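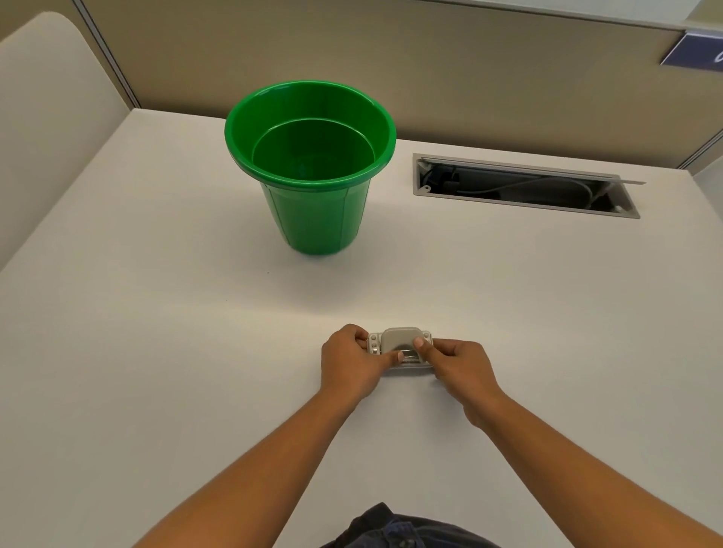

White desktop with the cable slot open.

**Valteren office desk, sold by Dukico**

The Valteren is a fixed-height desk for shared offices. It comes in two widths, and both use the same steel legs. We deliver it flat in one carton, and two persons can put it together in less than an hour. Please keep the small bag of spare screws, as the size is not common in shops.

- Width: 156 cm
- Order code: Wiriya 223
- Feet adjust by 6 mm for uneven floors

The smaller width is made only on request, usually in June. 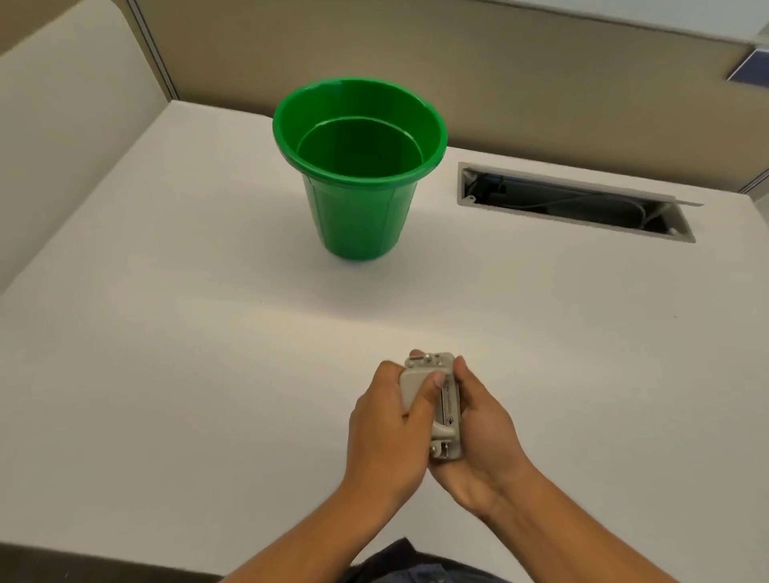

## Cleaning and care

Wipe the top with a soft cloth and mild soap. Do not use acetone. Tighten the leg screws again after the first month of use.

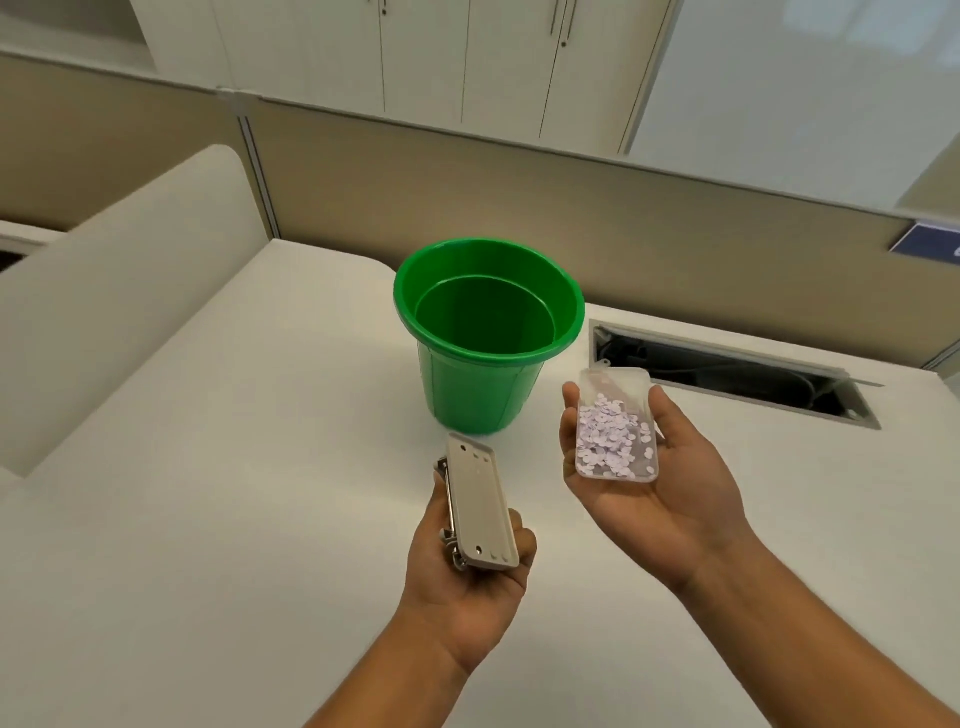
**Can I order one leg separately?**

Single legs are in stock at our Okia warehouse. Write the order code of your desk in the message.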